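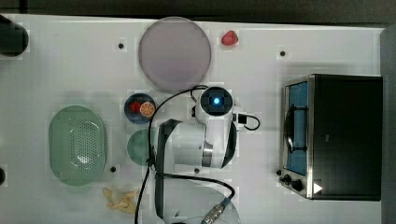

Saturday, and I have been reading the Zilero diet book since breakfast, if you can call what I had breakfast. Ognjen Mujić lent it to me and swears by it. The central claim is that people eat less from a pale plate than from a dark one, and that pink is the best of all because it "quiets the appetite." A large round plate in a pinkish gray, with a dull finish, would be just the thing according to chapter two. Chapter five says large plates are the enemy. I read both chapters twice and I still don't know what I'm supposed to eat off.

The numbers bother me more. The author says 88 people took part in her trial, and then on a later page it is 808, and she never says which ones kept it up or for how long. They lost an average of 18 pounds. Compared to whom? Everyone I know who has gone on any diet loses weight for the first month – me included, twice, on plans that contradicted each other completely. The cabbage one worked too, until it didn't.

Ognjen says I'm being difficult. He has lost weight, I'll give him that, and he looks well. He has also stopped drinking beer and started walking to the Gondlow bus stop and back, and I'd put my money on the walking. He says the walking comes from having more energy, and the energy comes from the plates. I let it go. We had that same argument over the Ospina drops last October and it lasted through two dinners.

Added up my food for yesterday anyway, with the tables in the back. 1,706 calories, if I was honest about the butter, and I wasn't very. The tables list "one serving" of noodles as an amount I would leave in the pot by accident.

Made soup for supper and ate it out of the blue bowl with the chip. Blue is fine, apparently, but bowls "conceal quantity." I had seconds. Then toast.

Will give the book back on the way to Zakport and say I found parts of it interesting – the bit on reading labels was sensible enough. Must buy onions, and stamps. Knee still sore on the stairs.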